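3. Unpacking and repacking tall pieces

Covers tall round pieces shipped in the Gistmont foam insert. Flat pieces, see section 4. Got a Jandau sleeve instead of foam? Skip to step 6.

3.1 Before you start

1. Clear a flat spot. Wipe it down, let it dry.
2. Run a hand over the surface. Fine scratches are OK to work on. So is a small shallow mark. Anything that snags a cloth is not - put a towel down.
3. Check part number on the carton. Should end in 893 or 1,059. Other numbers, stop and call Mwaipopo parts desk.
4. Bag or tray ready for the loose padding. It gets everywhere.

Note: good light helps, but keep it off to one side. Glossy prints throw glare and you will miss scuffs.

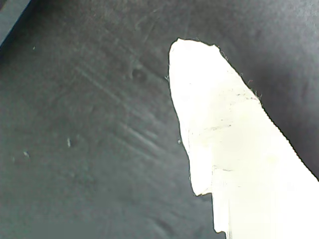

Work surface with fine scratches, still OK to use.
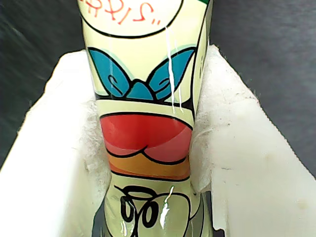 Printed piece upright in the foam, padding at the sides.

Photos: Nafula Rashidi

3.2 Taking the piece out

5. Stand the insert upright. Do not lay it down with the piece still in it.
6. Pull the padding from the sides first, a bit at a time. Save it.
7. Wide end goes up. One hand around the top, other hand steadying the foam. Lift straight - no twisting.
8. Stuck? Press the foam outward with your thumbs and try again. Dont pry with a knife or screwdriver.
9. Turn the piece slowly under the light. Look along the black outlines in the print, chips show up there first. Then the bottom edge.

CAUTION: No tape on the printed side. Not even the low-tack kind.

3.3 Putting it back

10. Wipe off fingerprints with a dry cloth. No cleaner.
11. Narrow end down into the foam. It should stand by itself before any padding goes in.
12. Tuck the padding in evenly, all the way round. Snug, not jammed.
13. Close the carton and tilt it a litle each way. If anything shifts, open up and add more.

Note: replacement padding is Wurent type 76, sold in packs of 5. One pack does around two cartons. Older stock (before February) has the same padding under the old label, use it up first.

Damage found in step 9 - leave everything out, keep the foam, go to section 7.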